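**Wall panels behind a bench: fill the joint or leave it?**

**feltitz_32**
Fitting out a small workroom. Light grey panels from Grerard, butted edge to edge, white worktop in front. The joint shows as a dark vertical line. Fill it or leave it? Panels are 2499 mm tall, gap is 3 mm.

**benchleg**
Leave it. Filler in a butt joint cracks the first winter the heating goes on.

**Nikolaidis**
Disagree. Flexible sealant in a matched grey will take that movement. I did a run of them in September and none has opened. Mask both edges, one pass, tape off while it is soft.

**benchleg**
Matched grey is never matched. You swap a straight dark line for a smeared pale one.

**feltitz_32**
Sealant also worries me at the worktop, where cups and pens get pushed back against the wall.

**Nikolaidis**
Then seal the bottom 160 mm only and stop on a pencil mark.

**benchleg**
That gives you two finishes on one joint. Worse than either.

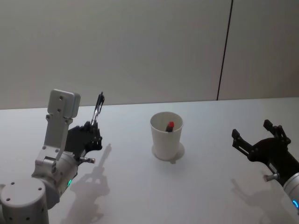 **zumex_joiner**
I left mine open and would do the same again. Panels need somewhere to go, and a thin gap is easier to keep clean than old sealant. The seam runs straight down to the tabletop, well to the right of the paper cup, and against plain light grey it reads as a deliberate line. If the dark bothers you, paint the batten behind before fixing — too late for me.

**feltitz_32**
Batten is still accessible on one side. Will paint it Friday and leave the gap.

**Nikolaidis**
Your wall. I would still seal the foot of it.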